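Murkell Handheld Gripper Pair, Review

Posted in: Automation hardware, Data capture

The Murkell pair is a set of two hand-operated grippers for recording manipulation tasks without an arm in the loop. The operator squeezes a trigger, the jaws close, and marker tracking gives the pose of each hand. We bought one set at list price and ran it for 17 working sessions, mostly on cloth and small household items. The comparison unit was our older Ferrand set, which has the same general layout and a heavier body.

What comes with it

Two grippers, two marker cubes, two cables, a calibration card and a hex key. The cubes ship unattached. Each one seats on four screws at the top of the gripper. The screws are short and the threads are cut into plastic, so use the supplied key and stop when the cube no longer shifts. One of ours had a slightly proud corner out of the bag. A few strokes with a file fixed it, but recheck the offset in the calibration file afterward.

Mount height of the cube is fixed. Ferrand offers a taller post as an extra, and for work close to the body that post is useful. Murkell has nothing equivalent at present.

Trigger and jaws

Trigger travel is long and linear. The return spring is lighter than on the Ferrand, and operators complained less about the base of the thumb at the end of a session. The jaw pads are soft and replaceable. They hold thin fabric well. They are less good on smooth round objects such as bottle caps, where the pads tend to roll off before the grip sets.

Each gripper weighs 435 grams on our scale with the cube fitted and the cable unplugged. The balance point is ahead of the handle. Over a long session that matters more than the total weight, and we ended up capping continuous use at 80 minutes.

Tracking

With a head-mounted camera looking down, both cubes were picked up reliably whenever the hands stayed in front of the chest. Losses came from two causes: one hand passing over the other, and low sun on the cube faces. The print is semi-gloss. A matte print would be better, and we have asked for it.

Cloth is a reasonable stress test because both hands have to work close together and the fabric can cover a cube. We used towels, pillowcases and thin throws, with other people and equipment in the room and no attempt to clear the background.

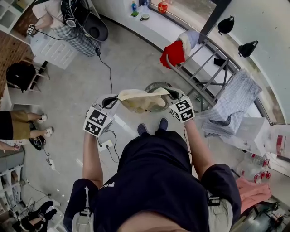

Cables

The cables are the weak point of the design. They exit at the bottom of the handle with little strain relief, and they pull on the wrist when the operator turns. We added a loop of hook-and-loop tape at the forearm. The Trastutero clip-on guide also fits, though it needs a shim.

Software

The recorder is the Prorkmont package under a Murkell skin. It starts quickly and writes clean timestamps. The export dialog forgets its folder after every restart. Firmware updates have to be done one gripper at a time, and the December release reset our jaw limits to default.

Verdict

Recommended for fabric and light tabletop work. For heavier objects, or for anyone who needs a taller marker mount, the Ferrand is still the safer purchase. Order spare jaw pads with the set; ours took four weeks to arrive when ordered separately.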